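Community board > Home robots > Visits and open days

**Open day at Stellel, Lundale – my notes**

lundale_walker
I promised to write something after the Wednesday visit to Stellel, so please forgive my English. We were 79 visitors, which was too many for the room with the screens. Tania Ekanayake led the demonstration. Most of it was in simulation: the robot practises in rendered houses before anyone lets it into a real flat. Their library has 1,566 houses, and she told us it will be 2,000 by March.

The first task was to find its way through a house and look for a bin. The colours are quite rough and the edges have steps, but the speed of it surprised me.
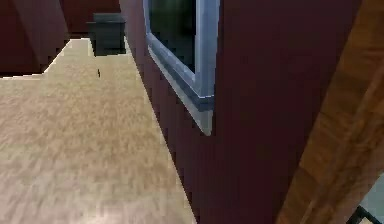 Dark red walls and a window, from the first run.

After this Karthik Debnath explained how the robot decides where the floor is free. I did not follow all of it. He said that plain surfaces are harder than furniture, as there is little for the software to hold on to. I asked if a patterned carpet would help, and he said sometimes yes, sometimes it makes more trouble – the pattern can be taken for small objects.

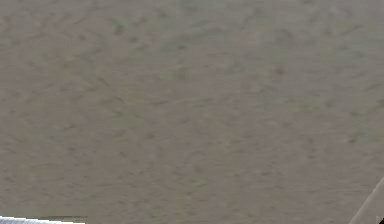
He also said they change the textures on purpose between the runs, so that the robot does not learn one house by heart. I found this the best part of the day. The tea was at 2 and was finished very quickly.

pot_and_kettle
Thank you for the notes. Did they show it picking up anything real? At the Zavulura open day we saw only screens also, and I went home a bit disappointed.

lundale_walker
Only screens, yes. The real machine stood behind a rope and was switched off. For me it was still worth the bus. The last part was living room furniture, and we could ask questions while the views were changing. The TV stand with the pot and the white box on top was there for a long time, because a lady wanted to know about shelves.

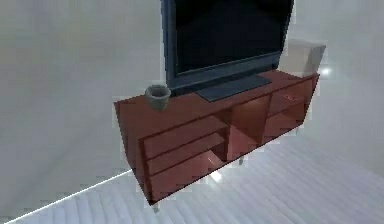 Rosario Donati
I was also there and I am less happy than you. A real TV stand has cables, dust, a remote control and somebody's glasses on it. If the training houses are so tidy, the robot will be lost in my home in one minute.

lundale_walker
It is a fair point. Tania said they have untidy houses too, but we did not see them.

hettiarachchi_fan
Then they should show the untidy ones! At Hettiarachchi they let visitors choose the house, and it was much more convincing.

Rafsan Sultana
I do not agree with Rosario completely. You must begin with simple rooms and add the mess later. Does anyone know if children can come to the next one?

lundale_walker
I asked at the desk. From ten years, with an adult.

Recent in Visits and open days
Zavulura open day – who is going?
Soo-ah Ryu's talk on simulated homes, questions here
Parking near Stellel
Hettiarachchi tour, is it worth the ticket?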